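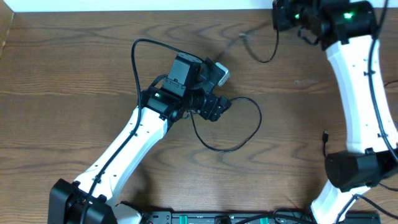
Dec 10, 2022

I've been promising a proper write-up of the Hivgate kit since September, and several of you have emailed to nudge me (thank you, and sorry!), so I've made a large pot of tea and I'm going to try to get it all down in one go.

For anyone who missed the earlier post, Hivgate is a two-arm kit sold by Lenihan, who are a fairly small outfit and mostly seem to supply colleges. You get the parts for a pair of desk-sized arms, a gripper for each, the servos, the cables and a little camera that goes down by the gripper. You supply the table, the laptop and a great deal of patience. I bought mine with the money I'd put by for a new bicycle, and I still have the old bicycle, so you can work out for yourselves how I feel about the thing overall.

The build took me 16 evenings. Lenihan's leaflet reckons on 4, and I suppose a person with steadier hands and no cat might manage it. The white links are a pleasure. They're nicely moulded, the screw holes line up, and I didn't have to file or force a single one. The servos are where the time goes. Each one has to be given its own number before you bolt it in, and if you muddle two of them (I muddled two of them) you'll be taking an elbow to bits at eleven at night with a torch between your teeth. My advice is to put a scrap of masking tape on every motor the moment you've numbered it, and write on the tape in proper ink.

Then there are the cables, and I do have a grumble here. The clips along the links are good and hold well, but past the last clip you're left to your own devices, and the wire needs enough slack at the wrist to let it turn all the way round. Too little and it tugs, too much and you have a great loop flopping about on the table waiting to be caught on something. I've tried it four or five ways and I'm still not happy. Aurelio Valcárcel, who got his kit a few weeks before me and has been endlessly kind about answering my questions, uses a bit of soft curtain wire to give the loop some shape. I mean to copy him as soon as I can get to the haberdasher's in Miltotthorpe.
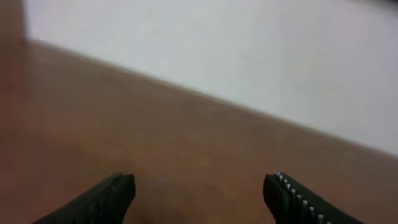 The software is called Tutaneck and it's much better than I'd feared. You move the arms about by hand, it remembers where you put them, and then it plays the whole lot back to you, which made me laugh out loud the first time like a child with a music box. The gripper opening can be set in very small steps, and I spent a happy weekend teaching the left arm to pick up a cotton reel. It drops it about one go in five, usually when I've called somebody in to watch.

What I'd like changed is the manual. It runs to 188 pages and has no index, and the bit on setting the resting position of the arms is tucked away in a chapter on spare parts. I wrote to Lenihan about this and had a friendly reply within the week saying a new edition is on the way, so perhaps those of you who buy later will have an easier time of it.

As for the price, I paid just under 2,000 pounds with delivery, and that's a lot of money for something that lives on a table and can't yet make toast. If you only want to dip a toe in, I'd ask them about buying a single arm first and adding the other when you're ready. If you already know you'll be up till midnight with it regardless, get the pair.

Next time I'll go through the fold-a-tea-towel lesson, which I've started and which is going rather badly. Do leave a comment if you've got further with it than I have, especially if you've found a way to stop the second corner slipping.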